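8 September 2025
By the Orkell data team
Filed under: Datasets / Simulation / Labeling rules

# Orkell Bedroom Pick Set

1000 simulated episodes across 200 room layouts, built in Drelent. Each episode has one target object and one written instruction.

## Rules for contributors

- Name the target the way a person at home would. "The book on the bed" is fine - asset names are not.
- Keep failed grasps and mark them `fail`.
- Stop an episode after 8 missed grasps.
- Never split one layout between train and test.
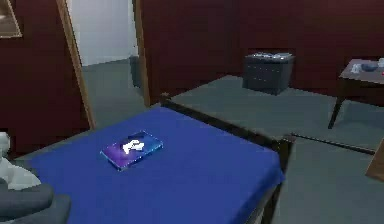
Two reviewers check every instruction. If they disagree, the episode goes back to the queue and stays out of the release until the wording is fixed. Layout changes need a new version number - small ones too.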